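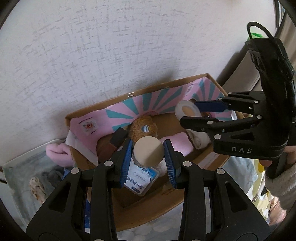 # Pradska two-finger hand grippers, after a winter of use

I bought the Pradska kit as a pair, one for each hand, for a packing project I'm building in a spare bedroom and partly at the shared shop in Hamton. The goal is an arm on a bench that can put small household things into a box. Before any of that I wanted grippers I could hold and work by hand, so I could learn which objects the finger shape handles and which it doesn't.

The pair cost 741 with the cable set. Villholm sells something close for 1,270, already assembled. I chose the cheaper one and put it together myself.

## Assembly

It took me 2 evenings. The linkage arms go on with steel pivot pins, and the pins are a tight fit. I ended up pressing them in with the small vise at Hamton after bending one at home with pliers. Ye, the shop that sells the kit where I live, had spare pins in a drawer and charged very little for them.

The instructions are a folded sheet with drawings and almost no words. Step six shows the left linkage mirrored. If you follow it as drawn, the fingers close out of line by a few millimeters and you have to take four pins out again. I marked mine with a paint pen before the second attempt.

The handle is comfortable for me. I have medium hands. A person with small hands tried it at the shop and had trouble reaching full close.

## Picking things up

Most of my practice is box packing with two grippers and whatever is in the house: a plastic jar, a roll of clear tape, a plush toy, rolled cloth, clothes.

Jars are the best case. The blue pads grip smooth plastic well, and I can hold a jar by its sides without squeezing hard. It will tilt a little if I grab it off center. I used to correct for that with the other gripper and now I mostly leave it.

Tape rolls are harder. Lying flat, a roll gives the fingers very little to get under. I can do it by tipping the roll against the side of the box first. Standing on edge it's easy.

Soft toys are fine. Anything fluffy can be pinched almost anywhere and it stays put.

Cloth depends on how it's folded. Rolled cloth picks up like a solid object. Loose clothing bunches between the pads and sometimes catches in the linkage, and then you have to stop and pull it out by hand.

Reaching down into a cardboard box is where the size of the mechanism matters. The linkage gets wide as the fingers open, so in a narrow box one arm rubs the wall. Two grippers in the same box get in each other's way, and I've learned to bring the second one in from the side. I'd like a slimmer version.

## Wear

I've kept a tally on the wall, and after the first 100 packing runs the pads had a slight shine at the tips but still held. One pin worked its way out and went back in with a drop of thread locker. The springs feel the same as they did at the start.

The cable on the handle is stiffer than it needs to be. It loops up and catches on my sleeve if I wear anything thick. A Velcro tie at the wrist helps.

## Getting it onto the arm

The mounting plate has slotted holes, and it fit my bench arm with two washers and some filing. The closing force with the motor add-on is lower than what I get by hand, so a full jar is near the limit. I plan to swap the motor in March and will add a note then.

## Would I buy it again

Yes, for a home build. If you don't have a vise or don't enjoy fitting pins, pay more for the assembled one. Order extra pins with the kit either way.

Posted 9 Jan 2019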